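3. Preparing the hand-held grippers

1. Switch off the Farina supply and wait 30 seconds.
2. Lay each cable outwards, over its own side of the table.

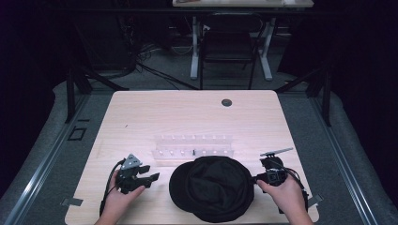 The Hallow kit needs one gripper for each hand. Keep the two apart before you start. A soft thing, such as the black cap on the table, is good for first practice.

3. Open the fingers fully and look at the inner side of both pads.

Caution: do not glue over a torn lining - remove it first.

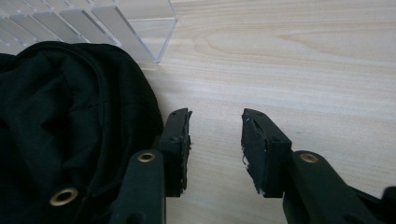
Fig. 2. Fingers open, lining of the right pad worn.

4. Fit new lining and close the fingers slowly.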